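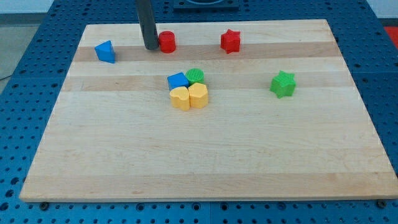 Step 7. Run the block test with each fingertip

This is my favorite part of the guide, and it's where you find out which tip you'll want to live with. I compare the plain rod tip against the Okabe two-finger gripper, using the same board and the same blocks for both.

1. Fix the board to the table before you do anything else. Mine is a wooden cutting board on a perforated blue table, and if it slides even a little your saved positions are junk.

2. Scatter the blocks by hand. Leave a few bunched together – I like the yellow heart right up against the yellow hexagon – and put at least one off by itself, like the green star.

3. In the Jitasik controller, load the "tabletop" profile and set the speed to 9 percent. Yes, it's slow! Stay there for the first run.

4. Bring the tip down beside a cylinder near the back edge and stop just short of touching it. Save this as your start point.

5. Nudge the block toward the front of the board, then back the tip off and go again with the next shape. Give each run 60 seconds.

Note: Stars are a pain. They spin when you push on a point, so aim for the notch between two points instead.

Caution: Don't drive the tip straight down into the wood. I did that in April with the Trullulora arm and had to redo the whole height setup (see Step 4).

6. Swap to the gripper, reload your start point and check the height again before you press Run. The gripper is longer than the rod.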